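I've been at the shared workshop in Pallville most evenings since November, and the lab-bench build is finally starting to feel like a place I could walk into. Everything lives in simulation for now (the real arm can wait, my wallet says so!), and I've spent far too long on the big brown bottle with the blue cap.

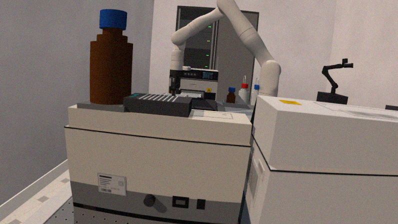 Posted by Hayes, 5th January

The gripper points down behind the black rack, and I'm still fussing over how close it ought to come. I gave the planner 44 poses to try, and my poor old laptop hummed along like a kettle. Next up is the red cap at the back, tube and all.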